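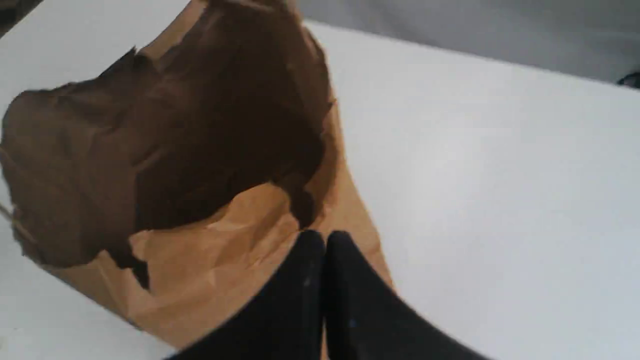
From: Babatunde Etim
To: Brotport Household list
Subject: Re: [brotport-household] Keeping paper bags: how many, and in what state?
Date: March 2019

Eugeniusz Sowa wrote:

> I have been reading the bag thread with growing dismay. Our house
> keeps every paper bag that comes through the door, on the theory
> that we'll want it later, and the gap beside our refrigerator is now
> solid paper. My question for the list is a plain one. When is a
> kraft bag finished? My wife says when it has a hole in it. I say
> when it no longer stands up by itself. Our daughter says we should
> both find something else to talk about.
>
> Also, does anyone flatten them properly? Mine never go back along
> the folds they came with, and I end up sitting on them.
>
> E.

Eugeniusz, your daughter is welcome to start a thread of her own. The rest of us have been at this since last week and see no cause to stop.

I come down on your side, with an amendment. Standing up is the right test, but you have to give the bag a fair chance first. Plenty of bags get written off while lying on their side looking like something the dog brought in, when all they need is a hand pushed down inside to open the bottom out square. Do that, set it on a table, let go. If it stays up, it goes back in the pile and no hard feelings about the wrinkles.

Wrinkles, for the record, are no disqualification at all. The Drerley market bags are wrinkled by the time I reach my car. A kraft bag with creases all over the front will carry bread, sweaters and library books as well as it did on its first day out. It just won't do as a gift bag, unless you are giving the gift to a brother.
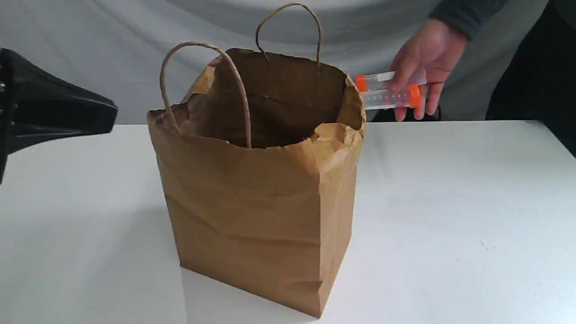

What I look at instead is handles and floor. Twisted paper handles are a better piece of work than they get credit for, and they usually outlast the bag. The weak spot is where the ends are glued to the inside of the panel. Put a finger behind the patch and lift a little. If the patch comes up, that bag has carried its last jar. A rumpled rim I ignore, and a small tear along the top too, provided it isn't heading toward a handle. You can fold the top down into a cuff and the tear goes away, along with most of your guilt.

The floor is less forgiving. Turn the bag over and look at the glued flap. If it has ever been damp, retire it. I once carried two bottles of Agyeman cider up three flights in a bag that had spent the night on the porch, and I got as far as the second landing with both of them.

As to flattening, yes, people do it properly, and I married one. The method as handed down to me:

Stand the bag up and pinch the side gussets inward along the middle crease, top to bottom. If you can't find the middle crease any more, make a new one and don't tell anybody. Press front and back together from the rim downward. Then tip the bottom up flat against one side, the way it came from the store. Lay the handles down before you press, or you'll have a loop printed into the paper forever. Put it under something heavy overnight. We use the Cludon road atlas, which has had no other duties for years.

Ironing has been suggested on this list before. I tried it, on low, and I will say the bag came out very nice and that I felt ridiculous the entire time.

On numbers, I can only give you our own treaty, reached after negotiations. We keep up to 15 with handles, flat, standing on edge like records inside one more bag that serves as the file. When I last cleared ours out there were 60, and 13 of those were inside each other and had been missed by both parties. Anything over the limit gets used that same week: lining the bin for recycling, wrapping things for the mail, or catching potato peels on the counter. A bag that has gone limp and jagged around the mouth makes an excellent peel catcher, by the way, and you needn't feel you are wasting a good one.

Small ones without handles we don't keep. I was outvoted on that, in a house of two, and I still don't follow the arithmetic.

One question back to you. You mention the gap beside the refrigerator. Ours used to live there as well, and the ones at the back dried out and got brittle along the folds. Is that the warm side of yours? If so I'd move the lot to a closet before you start judging individual bags, or you'll be condemning them for something you did.

And stop sitting on them. Get an atlas.

Babatunde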